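Revista › Oficio y materiales › Reportajes

Portada Números Taller Materiales Suscripción Contacto

El negro mate y el paño verde

Fotografiar un objeto oscuro sin brillo es un problema de medida antes que de gusto. El exposímetro interpreta cualquier superficie como un tono medio, y una pieza negra que ocupa buena parte del encuadre lo lleva a sobreexponer. El resultado habitual es un gris sucio sobre un fondo quemado. Quien corrige a ojo suele caer en el extremo opuesto: una mancha sin aristas en la que no se distingue una cara de la siguiente.

El taller Trallero, dedicado al catálogo de piezas pequeñas para museos locales y fabricantes de juegos, lleva varias temporadas trabajando casi solo con volúmenes simples: cubos, prismas, cilindros bajos, fichas. Su archivo de referencia reúne 609 tomas, de las cuales 387 corresponden a piezas negras o azul muy oscuro. La proporción se explica por los encargos, pero también por la tasa de repetición. Una pieza clara se resuelve casi siempre en la primera sesión. Una oscura vuelve a la mesa.

El soporte

La primera decisión es la tela. El taller trabajó durante años sobre cartulina blanca, que devuelve luz desde abajo y aclara las caras inferiores de forma desigual. En un cubo mate ese rebote se nota en la parte baja de la cara frontal y falsea la lectura del tono. La cartulina negra elimina el rebote y, con él, la silueta.

El paño de color medio es un compromiso razonable. El que emplea ahora Trallero, con la referencia Driltusa 571, es un algodón de trama cerrada en verde mar. Se extiende sobre el tablero sin tensar en exceso, se plancha por el revés y se cepilla en una sola dirección. El color no es decorativo. Un verde apagado deja separar la sombra del objeto por tono y por luminosidad, cosa que un gris neutro no ofrece cuando la pieza tira a azul. Tiene un inconveniente conocido: tiñe levemente las superficies satinadas. En las mates el efecto es despreciable.

La tela se cambia cuando aparecen bolitas de fibra. A la escala de un cubo de juego, una pelusa tiene el tamaño aparente de un cordón, y retirarla en el ordenador lleva más tiempo que sustituir el paño.

La pieza

El acabado mate no es un valor único. Una pintura acrílica bien aplicada, un tinte sobre madera lijada y un plástico microtexturizado pueden parecer iguales de frente y comportarse de manera distinta en cuanto la luz entra rasante. El taller anota para cada pieza el acabado, el estado de las aristas y la presencia de huellas. La grasa de los dedos es el defecto más frecuente: sobre negro mate deja una zona pulida que solo aparece con cierto ángulo, por lo general cuando la sesión ya está recogida.

La limpieza se hace en seco, con pera de aire y brocha de pelo de cabra. Las toallitas con alcohol levantan algunos tintes y dan brillo a determinados plásticos. Los guantes son de nitrilo; los de algodón sueltan fibra.

En cuanto a la orientación, la norma interna es no mostrar nunca una sola cara. Con la pieza perfectamente frontal, un cubo se convierte en un cuadrado. Basta un giro pequeño para que asome una franja lateral, y esa franja, por estrecha que sea, informa del volumen mejor que cualquier reflejo añadido.

La luz

Una fuente principal, lateral y algo adelantada, es suficiente en la mayoría de los casos. Trallero monta el cabezal Grumix con difusor pequeño, a poca altura. La sombra resultante es larga y cumple una función descriptiva: fija la pieza al plano y da idea de su altura aunque la cara superior no se vea.
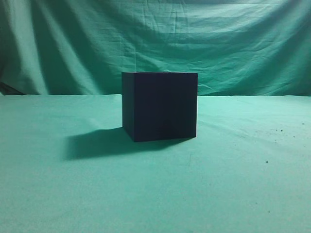
En la lista de correo donde el taller publica sus notas de método, Samir objetó que una sombra tan alargada compite con el objeto y que él prefiere dos fuentes cruzadas, con la segunda a muy baja potencia, aun a costa de perder contraste entre caras. Añadió que para catálogo impreso la sombra dura obliga a vigilar la tinta en las zonas de transición.

La observación sobre la imprenta es correcta. En papel sin estucar, una sombra densa tiende a cerrarse y a unirse con la base de la pieza. El remedio del taller consiste en controlar la penumbra: un borde relativamente nítido y otro difuso bastan para que la mancha se lea como sombra. La segunda fuente se reserva para piezas con hueco o relieve, donde una sola luz oculta información.

La diferencia entre caras contiguas es el dato crítico. Si la frontal y la lateral salen con el mismo valor, la arista desaparece. Si la separación es excesiva, la pieza parece pintada en dos tonos. El taller busca una distancia corta, apenas visible en pantalla, y la comprueba sobre prueba impresa. También admite un degradado suave dentro de la cara frontal, siempre que no se confunda con una mancha.

El procedimiento

Cada pieza se registra en 3 tomas con exposición escalonada, sin mover el soporte ni la luz. La medición se hace sobre el paño, no sobre el objeto, y se bloquea. El balance de blancos se fija con carta gris colocada en el lugar exacto que ocupará la pieza y se mantiene durante toda la serie.

El revelado se limita a ajustar el punto negro. Subir las sombras en un negro mate descubre ruido y, con frecuencia, una dominante violácea que puede pertenecer a la pieza o al sensor. Ante la duda, se compara con el objeto bajo luz normalizada. Varios de los negros del archivo resultaron ser azul marino muy profundo, y así constan en las fichas.

El paño se guarda enrollado sobre tubo, con la cara buena hacia fuera. Los pliegues de armario no desaparecen del todo con la plancha, y la luz rasante los devuelve uno por uno.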